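Handout 4: Daily setup and care of the two-arm steamer cell
Course: Robot Cell Maintenance, practical block
Prepared by Hülya Keskin, 18 August 2022

Read this before your bench session. It covers one cell only, the two-arm bun transfer cell, which we call Binen. The task the cell runs is simple: take steamed buns out of the steamer basket and put them on the plate. The upkeep is most of the work, and it is what you will be graded on.

## 1. Before power

Check the table first. The arms are taught to the table, so if the table moves, every stored position moves with it. Push gently on each corner. If it shifts, lock the feet and tell Alper Erdem before you go on, since the positions must be checked again.

Then do the following in this order:

1. Look at the cables on the floor. Nothing should run under a table foot or across the place where you will stand.
2. Seat both laptop power plugs.
3. Check the wires that run along each gripper to the wrist. They need enough slack to let the wrist turn to both ends of its range. Turn it by hand with the brakes released and watch the wires the whole way.
4. Open and close each gripper by hand. It should feel the same from one end to the other. A rough spot means dried starch in the linkage (see section 4).

## 2. Reach check

The reach check is run at 4 percent speed with one hand on the stop button. One arm goes down into the basket and stops over the tray. The other waits at its side of the plate with the fingers open. You are looking for clearance between the fingers and the steel rim, and between the wrist and the edge of the table.

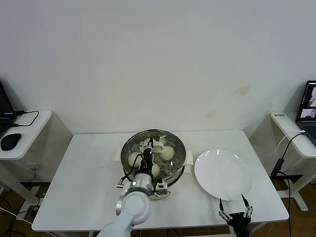 Robot Cell Maintenance, Handout 4, p. 2

Write down the clearance at the rim on the cell sheet, even if it has not changed. A slow change over several weeks usually points to a loose gripper mount, and it can only be found by reading back through the sheet.

If the fingers touch the tray during the check, press stop, back the arm out in manual mode, and look at the fingertips. Do not raise the stored position to get rid of the contact until you know why it happened. In February a group raised it twice in one afternoon. The cause was a steamer tray that had been put back without being seated, and once it was seated properly the gripper closed on air.

## 3. Grip setting

The grip is set by finger position first and force second. Start with the opening wider than the bun and the force at the lowest step. Close in small steps until the bun lifts without sliding, and stop there. More force gives you a dented bun and dough on the fingers.

Use the wrist camera view for this. The bun should sit between the fingers with the gripper body square to it. If one finger reaches the bun first, it pushes the bun sideways across the tray, and the grip will be off center when it closes.

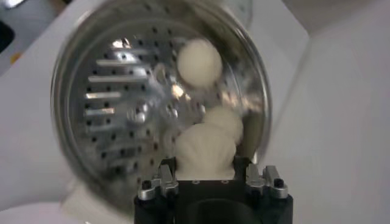

Buns that sit close to the side wall need a different approach angle, and this is where most students lose time. Turn the wrist so that neither finger has to pass between the bun and the steel. If there is no such angle, take another bun first and come back to it when there is more room.

Polished steel also causes false edges in the camera image. Before changing any vision setting, move the overhead light or shade it with your hand and see whether the edge moves too. If it does, it was a reflection. Vision settings are kept in file 3337 on the cell laptop. Save a copy under your group name before you touch it.

## 4. Cleaning

Clean the fingers after every session. Dried starch is much harder to remove the next day.

- Power off and wait for the drives to release.
- Wipe the fingers and links with a damp cloth, never a wet one. Water in the gripper housing means a full strip-down.
- Use the soft brush around the screw heads and pivots.
- Dry everything, then work each gripper open and closed by hand.
- Check the pivot screws with the small driver. Snug is enough.

Grease goes on the pivots every 300 hours of running, one small drop of the Genard food-safe grease from the drawer. Wipe off what comes out.

Where an arm has a fabric sleeve, check the sleeve for damp patches and make sure it has not crept forward over the wrist joint. A sleeve that gets pulled into a joint will stop the arm with an overload fault, and the fault text does not mention the sleeve.

## 5. Full transfer run

Set the lid flat on the table on the side away from the plate, and keep it in the same spot each time. Run the transfer one bun at a time, with a pause after each release.

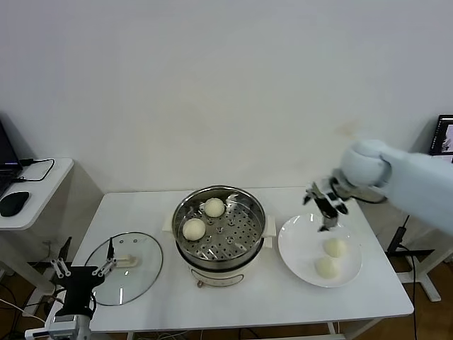 At each pause, check that the fingers have opened fully before the arm lifts. If a bun sticks to a finger and comes up with it, lengthen the release wait by one step. If it still sticks, the fingertips need cleaning. Leave enough room on the plate for the fingers to open beside a bun that is already there.

Log any stop with its fault code. Code 945 is a gripper timeout, and the usual causes are starch in the linkage or a wire pulled tight at the wrist. Check both before you restart.

## For the bench session

Bring the cell sheet and this handout. Groups Peruto and Ateş share the first slot and will swap at the halfway point, so leave the cell clean and the grippers open when you hand over. Questions about the grip settings go to Alper Erdem.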